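Search this shop
Enter keyword or item no.
Go

Print this page | E-mail this page to a friend

Plomau Swift and Ball Winder Set

Item no. 351

There are two kinds of knitters: those who own a swift, and those who have a spouse with very tired forearms. The Plomau set is for the second group, or for anyone who has draped a skein over the back of a dining chair, gone to answer the door, and come back to a bird's nest of sock yarn.

The set comes as two pieces. The swift is the umbrella type, in birch, and it opens wide enough for the big floppy skeins that indie dyers seem to love. The winder is the hand-cranked kind with a metal gear inside. We used to carry one with a plastic gear, and we still get letters.

Both pieces clamp to the edge of a table or counter. The clamps open to an inch and a half, with cork pads so you don't leave two little moons in the furniture. Measure first if your table is one of those farmhouse slabs. Glass tops are a no from us. Rounded edges are a maybe, and a folded washcloth under the clamp turns most of them into a yes.
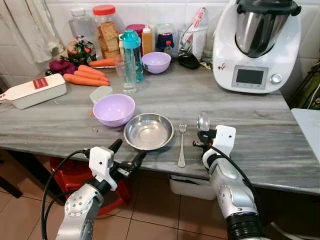

A spoon, a fork and a couple of bowls at the kitchen counter.

What it winds

Anything from lace to worsted. The winder takes 200 grams at a go before the cake starts rubbing on the yarn guide and complaining. Bulky yarn will fit, in the sense that a sofa will fit up a staircase. If you knit mostly bulky, save your money for the Trernar jumbo winder, which is ugly and very good.

Lace is where the set earns its keep. I put a 1000-yard skein of Nair merino-silk on it one Thursday after supper and cranked at the speed of a person who has been hurt before. One cake, no knots, no language. Don't race it. A fast crank pulls the yarn tight, and a tight cake makes for stingy socks. If you forget and wind like you're starting a lawn mower, just wind the whole thing a second time from the first cake.

Putting it together

The swift arrives folded and needs nothing but its clamp. The winder needs its crank handle pushed on and its wire guide swung out to the side. The instruction sheet shows the guide pointing the wrong way. We have told Plomau. Plomau has thanked us for our interest.

Set the swift and winder three feet apart or more, with the yarn running straight between them. Snip the ties on your skein after it's on the swift, never before. Tuck the loose end in the slot on top of the spindle, and leave a good tail hanging so you can find the center pull later. Cats should be in another room with the door shut.

Specs

Swift: birch, umbrella style, folds to 24 inches
Winder: steel gear, hand crank, up to 200 grams
Clamps: two, cork padded, open to 1 1/2 inches
In the box: swift, winder, cotton storage bag, instruction sheet (see above)
Price: $57 for the set

We don't split the set. People ask every week - usually people who already bought a winder somewhere else and now want half of ours. The bag fits both pieces if you put the winder in first, crank up. Spare cork pads are free, just drop us a line with your item number.

Returns are fine within a month as long as the swift still opens. Please take your yarn off it first. In March we got one back with most of a shawl's worth of gray alpaca still on it, and the owner was not pleased about how long we took to notice.

Want the winding done for you? Add "please wind" in the order notes on any skein we sell and it will come to you as a cake. It's a dollar a skein, and it may take an extra day if there's a line.

- Lovisa Kvam, for the shop

Print this page | E-mail this page to a friend

Related items

Trernar Jumbo Ball Winder
Nair Merino-Silk Lace, 1000 yd
Metorell Sock Needles, set of five
Metorell Stitch Markers, the ones that don't snag
Plomau Replacement Crank Handle
Cotton Storage Bag, large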